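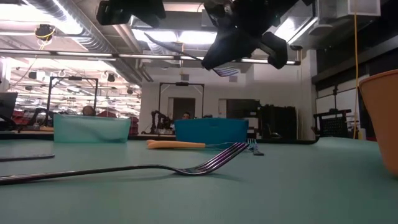
Does a robot ever get tired of picking up forks? A reader in Lundlow sent us that question, and added that her own arms get tired after one load of dishes.

Great question! A robot arm doesn't get sleepy, and its muscles don't ache, because it has no muscles. It has motors. But parts of a robot do wear down, get dirty, come loose and drift out of place. So a robot that handles forks all day needs looking after, a bit like a bicycle does.

Let's follow the care of one robot arm in the workshop at Bindach. Its job is tidying a table. It picks up forks and puts them into bins, again and again, and the people who work with it call it Pletside. (Robots in workshops often get names. It's easier than saying "the arm by the door.")

Waking up the robot

Pletside's day starts at 8:30 in the morning, and it doesn't start with forks. First, someone walks all the way around the table and looks. Are the cables hanging the way they should? Did anyone leave a screwdriver where the arm is going to swing? Is the big red stop button easy to reach?

Then the power goes on. The motors in this arm run on 24 volts, which is a lot less than what comes out of the wall at home. You still shouldn't touch the wires, though!

Next comes a slow stretch. The arm moves each joint a little way and back again. A robot joint is the place where it bends, like your elbow or your wrist. While the arm stretches, the person listens. A healthy joint hums. A joint that clicks or grinds is asking for help.

Finding home

If you close your eyes, you can still touch your nose. Your body knows where your hand is. A robot needs to know that too, and it uses little sensors inside its joints to keep track.

Every robot like this has a special pose called "home." The arm goes to its home pose, and the computer checks that all the numbers from the joints match what they should be. If one number is wrong, the robot could think its fingers are right on top of a fork when they are really next to it. Then it would squeeze nothing but air – or bump the table.

Fixing those numbers is called calibration. That's a long word for a simple idea: making sure the robot's idea of where it is matches where it really is.

Why forks are so tricky

You might think a fork is an easy thing to pick up. Try it with just two stiff fingers, like a pair of chopsticks, with the fork lying flat on a table. It's hard! The handle is thin, so there isn't much to grab. Your fingers have to come down very low, but not so low that they jam into the tabletop.

Metal forks are shiny as well. Shiny things catch the light and send it back in odd colors, and that can confuse a robot that uses a camera to see. A fork with a colored plastic handle can look completely different to a camera, even though to you a fork is a fork.

So the part that does the grabbing, called the gripper, has to be in really good shape.

Taking care of the gripper

Pletside's gripper has a soft pad on the inside of each finger. The pads are bumpy, kind of like the bottom of a sneaker, and they help it hold on to slippery metal. But what happens to sneakers when you run in them every day? The bumps wear off! The same thing happens to the pads.

At Bindach, the pads get changed after 4,000 grabs. The computer keeps count. When we wrote this, it said 1,955, so this pair still had plenty of grabbing left to do.

Changing the pads is a fun job to watch. It goes like this:

Move the arm to a spot where the gripper is easy to reach.
Turn off the power and wait until everything is still.
Loosen the tiny screws and put them in a dish so they don't roll away.
Slide off the old pads and wipe the fingers clean.
Slide on the new pads and tighten the screws – snug, but not super tight.
Turn the power back on and let the gripper open and close a few times.

Then comes the test. Someone puts one fork on the table and lets the robot try at slow speed. If the fork slips, out come the tools again.

Watching the cables

A robot arm bends and twists all day long, and its cables have to bend with it. A cable that is too tight can pull out of its plug. One that is too loose can snag on something. The people at Bindach run their fingers along each cable (with the power off!) to feel for cracks or flat spots. They had one go bad last August, and the gripper kept stopping halfway closed. It took a whole afternoon to find a crack no longer than a grain of rice.

Try it yourself

Put a fork on a table. Wrap a rubber band around the end of each of two craft sticks. Hold one stick in each hand and try to lift the fork and drop it in a bowl. Now take the rubber bands off and try again. Which way was easier? Try a spoon next!

Words to know

Gripper: the part of a robot that grabs things.
Joint: a place where a robot arm bends or turns.
Calibration: checking that a machine's measurements are right, and fixing them if they aren't.
Sensor: a part that notices something, such as light, heat or movement.

Do you have a question about machines? Ask a grown-up to help you send it to the Shokri question box.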